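12 avril 2018

Levé tôt, café, et tout de suite une partie de Runetti avant le travail. J'en suis au jour 428 sur ma sauvegarde principale et je n'ai toujours pas traversé la mer de Kanaan.

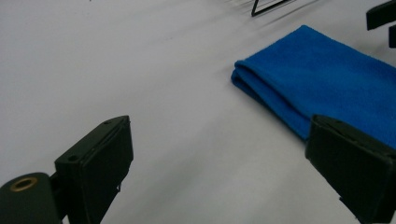 Le problème reste le carburant. Avec un réservoir de 70 on atteint la première île, on charge un peu de bois, et ensuite il faut choisir entre continuer à vide ou rentrer. J'ai tenté de continuer. Panne sèche au large, coque percée par les récifs, vingt minutes de perdues. J'ai rechargé au port de Reditz.

Le soir, j'ai repris autrement. Vendu le canon arrière, qui ne me servait plus, et acheté un deuxième réservoir pour 2217 pièces. Le bateau est plus lent dans les virages, mais il tient la distance. À Reditz les prix ont encore monté, le marchand demande 20 pièces pour une corde. Je n'en ai pris qu'une.

Essayé aussi la mise à jour de Lumer, que j'avais laissé de côté depuis l'hiver. Les grottes sont mieux éclairées et la carte se lit enfin. Par contre l'inventaire est toujours aussi pénible – il faut ouvrir trois menus pour poser une torche. J'ai joué une petite heure et j'ai arrêté devant la deuxième porte, faute de clé.

Demain, départ vers l'est avec les deux réservoirs pleins. Penser à faire une copie de la sauvegarde avant, et à racheter des planches pour la coque. Couché à minuit passé.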